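Why don't paper cups go soggy?

Have you ever left a bit of newspaper out in the rain? By the time you find it, it's a grey, floppy mess. So how come you can fill a paper cup right to the top with hot chocolate and it stays a cup? I wondered about this for years (I drink a lot of hot chocolate), so I finally went and found out.

Let's start with paper. If you looked at it under a strong microscope, you'd see a big tangle of tiny threads called fibres. They come from wood, and they hold on to each other really tightly when they're dry. Water loves to sneak into the gaps between them. Once it gets in, the fibres let go of each other, and your paper turns to mush.

A paper cup has a secret — a very thin coat on the inside. Usually it's a kind of plastic, spread on so thinly that you'd hardly know it was there. Water can't get through it, so the fibres underneath stay dry and strong. Years ago, lots of cups were coated with wax instead, and if you scratched one with your fingernail a little curl of wax came off! 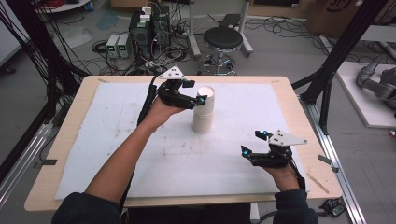
Paper cups nested in a stack.

Now have a look at the rim of a paper cup next time you get one. The edge has been rolled over into a little tube. That's my favourite bit! A flat edge would be bendy and not very nice to drink from, but a rolled one is stiff and helps the whole cup keep its round shape. It's smooth on your lips, too.

And the shape? Most cups are wider at the top than at the bottom, so one can slide down inside another. Last February I helped at the Stidlow fun run, and we had 239 cups for the drinks table. They all fitted in one box! Imagine trying that with cups that had straight sides.

Try it yourself

You'll need a paper cup, a sheet of plain paper and a teaspoon of water. Put a few drops on the sheet and a few drops inside the cup. Wait five minutes, then touch both. Which one has gone soft? Next, put a few drops on the outside of the cup and see what happens there. Lots of cups are only coated on the inside, but some have a coat on both sides, so yours might surprise you.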